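Grusudwood Opens Its Guest Room Folding Day to Everyone

Fri 27 April. I'm Inna Shevchuk, I run Grusudwood, and I'm so happy to say our folding day is back!

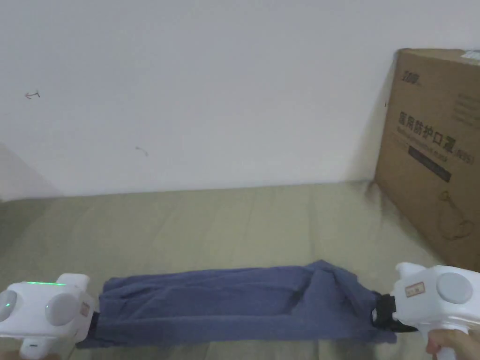
Reading time: under 1 minute

We fold on the bed, so bring shirts, towels, whatever's piled up.

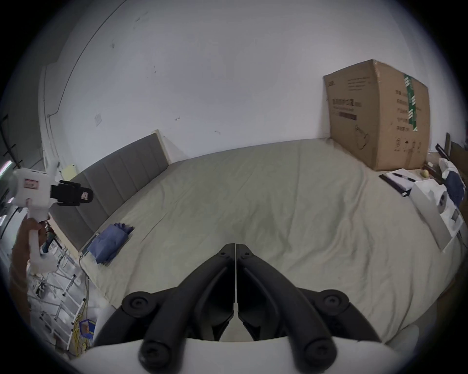

Folding goes better when you're not bending to the floor. In February we had over 80 sign-ups, and most of you asked about the bed (the gray headboard with the stitched channels stays!).
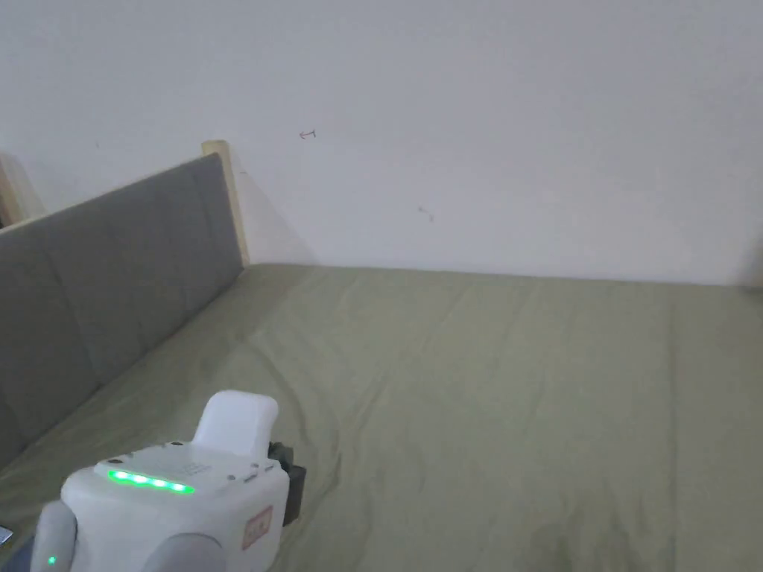 What we're working on

A green sheet on the bed.

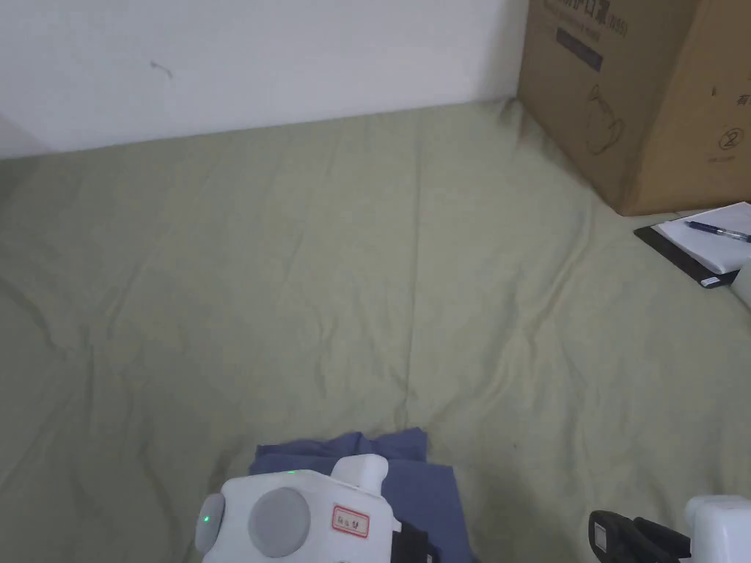
Sign up

Call Evander Lennox, extension 603.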